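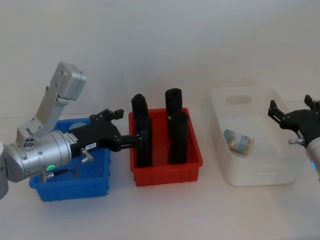

Fogh two-arm bench kit, worth it for a small packing room?

Board: Small Shop Automation
Replies: 9

truckee_gal
Looking at the Fogh bench kit through Truvivley. Two arms, two grippers, the software seat, no table. We do spice jars and small tins, short runs, always changing over. Quote is $1,179 a month on a lease and they want 2,000 hours minimum use or the service rate goes up. Anyone running one? Not after the brochure version, I've got the brochure.

bolt_bucket
Had one since June. Grippers fine. Software is a dog's breakfast till you've done the update, then ok. Changeover is quick once the bins are taught in.

wattle77
What do you mean by quick. Our rep said "minutes" and then wouldn't put it in writing.

bolt_bucket
Half a smoko. Longer if you change bin height, becuase it wants every pick point redone on that side. Same bin, new jar, you just redo the grip width.

Sundog_Mfg
Minimum hours clause is rubbish. Ask them to strike it. We did and they folded the same afternoon. Also ask who pays freight on a dead wrist, ours was on us and it wasn't cheap.

truckee_gal
Good tip, ta. What about mixed bins? That's really my whole question. Jars in one, something tall in another, empties or finished in a third. Does it get confused?

bolt_bucket
Bin layout matters more than anything in the manual. Keep them apart, different colours, lips at similar heights if you can manage it. Tall stuff is what bites you. With a set like blue, red and white in a row, the black cylinders in the red one stick up well past the rim, so either arm crossing the middle has to lift over them, and the jars down in the blue one are easy by comparison. I'd set the travel height off the tallest thing on the table and wear the lost seconds. 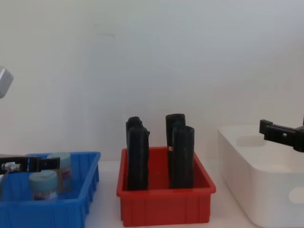

wattle77
Travel height is a band-aid imo. Fogh should be planning round obstacles at that price, the Flarkesent unit does. And look at where jars end up. Two in the same blue bin, one close behind the other, gripper right over the back one. How much room has a flat black jaw like that got to open without knocking the front jar? I'd want dividers before I let it run by itself.

bolt_bucket
Dividers are ten bucks of corflute mate. And the Flarkesent costs heaps more and you can't get parts here without a three week wait. Been there.

wattle77
Three weeks once, over the holidays. Every other order has been quick. And I'm not paying a lease to then go cut up corflute.

Sundog_Mfg
You're both right, sort of. Fogh does have avoidance, it's in the paid tier. Which stinks, should be standard. Ask Truvivley to throw it in for the trial.

prairie_packer
Nobody's mentioned Dara. They do setup and training seperate from the lease, came out to our place for 2 days, taught the whole bench and left us a sheet for each layout. Cost about the same as the Truvivley install and the fella knew jars. Only gripe was the light. We've got a big window on one side and picks went off every arvo till we hung a blind.

truckee_gal
Hadn't heard of Dara, will ring them. No windows in our room so that's one thing sorted. Did they do grip force on glass? We had a semi-auto capper crack a whole tray once and the boss still brings it up.

prairie_packer
Yep, started low and crept up. Lids were the slippery bit. We grip the body now below the lid, slower but no drops since.

bolt_bucket
Labels scuff if you do that. Check yours first.

prairie_packer
Ours are under film so no. Paper ones I'd stay on the lid.

truckee_gal
Paper, of course. OK. Plan is ask Truvivley to drop the hours clause and chuck in the paid tier, get Dara's price, then book a trial with our own jars. Will post how I go.

wattle77
Bring your worst jar to the trial. And get the changeover time in writing!!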